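Toy Sorting in the Family Room – Project Report
Design for Everyday Life, Term 2
Kanini Waweru
Group: Kanini Waweru, Hamisi Mushi, Damián Cuevas

Why we picked toys

Our brief was to choose a household job that people put off and find a better way of doing it. Damián wanted to do the garage, but Hamisi has two little cousins and a mum who is sick of treading on things, so toys it was! We called the project Tustitport, which was a typo in our first group chat and stuck.

What we did

We started with a big clear-out at Hamisi's place and tipped everything into one pile. The final tally was 198 toys, and I did the counting, so blame me if it's off. Then we argued over categories for most of an afternoon. I wanted to sort by colour (it looks fantastic on a shelf). Hamisi wanted to sort by size, and Damián said kids don't care about either and we should sort by how they play.
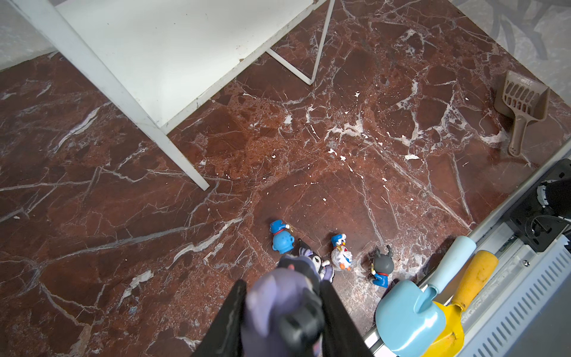 Damián won, mostly. Little characters went together whatever they were made of or whichever set they came from, so the duck in the sailor cap ended up living with the purple one and the fellow with the yellow bell. Sandpit gear got its own tub – the toy shovels are useless indoors but they always seem to drift in from the yard. My colour idea survived as labels on the tubs, and I'm pretty pleased about that.

The marble floor was a mixed blessing. It's easy to sweep, but all those pale veins on red-brown make it a busy background, and small pieces are hard to spot when you're tired. We tried spreading an old bedsheet out first and it helped heaps.

What went wrong

The tubs we bought first were too deep, and the cousins just upended them to get at the bottom. We swapped to shallow trays in February. I'd also ask the kids for category names next time. They ignored "figures" completely and started calling that tray "the guys".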